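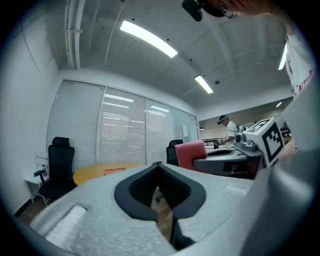
Former Cururdale Works Director Sentenced Over Road Contract Payments

Last updated: 28th January

The former public works director of Cururdale was sentenced to two years in prison this morning for taking payments from a paving contractor. Judge Haslinger suspended one year of the term, so Ikhsan Santoso will serve 12 months if the sentence stands. He was also ordered to pay back $606,000 to the town and barred from holding any public job for five years.

Santoso was found guilty in the fall on two counts, bribery and misuse of public funds. The jury cleared him of a third count, witness tampering, after a day and a half of deliberation.

The case concerned road repair work given to Garkitz Paving over three budget years. Prosecutors said Santoso split large jobs into smaller ones to keep each of them under the amount that has to go out for open bidding. The smaller jobs could be approved with his signature alone. Garkitz got nearly all of them.

In return, prosecutors said, the contractor sent monthly payments to Cenix, a consulting company registered at the address of a rented mailbox. Bank records shown at trial listed Santoso as the only person allowed to draw on the Cenix account. The defense argued that Cenix had done real work advising Garkitz on drainage and that Santoso's mistake was failing to list the company on his yearly disclosure form. No written reports from Cenix were produced at trial. A former Garkitz bookkeeper testified that she had asked for them twice and was told to stop asking.

The court heard that the town signed off on 532 separate work orders for Garkitz during the period. An outside engineer hired by the prosecution checked a sample and found stretches of road that had been billed for a full resurfacing but had only been patched. Old Quarry Road was the one that came up most often in testimony. It was billed twice in the same summer.

At the hearing, the judge said she had taken into account that Santoso had no record and had worked for the town for most of his adult life. She also said the payments had gone on for too long to be treated as a lapse in judgment. She turned down a request from the defense for home confinement with an ankle monitor.

Santoso spoke for a few minutes before the sentence was read. He said he was sorry for the trouble caused to his former staff, several of whom were called as witnesses, and that he still did not believe he had harmed the town. He did not speak to reporters on the way out. His lawyer said an appeal would be filed and that her client would remain free until it is heard. The prosecution did not object, on the condition that he hand over his passport and check in with the court once a week.

The filing deadline for the appeal falls at the end of February. If it is accepted, a hearing is unlikely before summer. The repayment order is on hold in the meantime, but the freeze on Santoso's house and on the Cenix account stays in place.

Garkitz Paving was dealt with separately. The company admitted to one count of false billing last year, paid a fine and agreed not to bid on town work. Its owner testified for the prosecution under an agreement and was not in court for the sentencing. The owner's own sentence has not been set.

The town council has already changed some of its rules as a result of the case. Work orders for the same road within a 12-month period are now added together when deciding if a job must go out to bid, and a second signature is needed on anything above the petty cash limit. The public works office also has to post its list of paid invoices each quarter. The first list went up last week and can be read at the town hall front desk during opening hours.

Two matters are still open. The council has to decide if it will sue Garkitz for the cost of redoing the roads that were only patched – the town attorney is expected to give advice on that in closed session. There is also the question of Santoso's pension. State law allows part of a pension to be withheld after a conviction tied to the job, but only once all appeals are finished, so payments will continue for now.

The council will take public comment on the road repair schedule at its next regular meeting. Residents who want to speak should sign up with the clerk before the meeting starts. Written comments can be dropped off or mailed, and must include a name and street address.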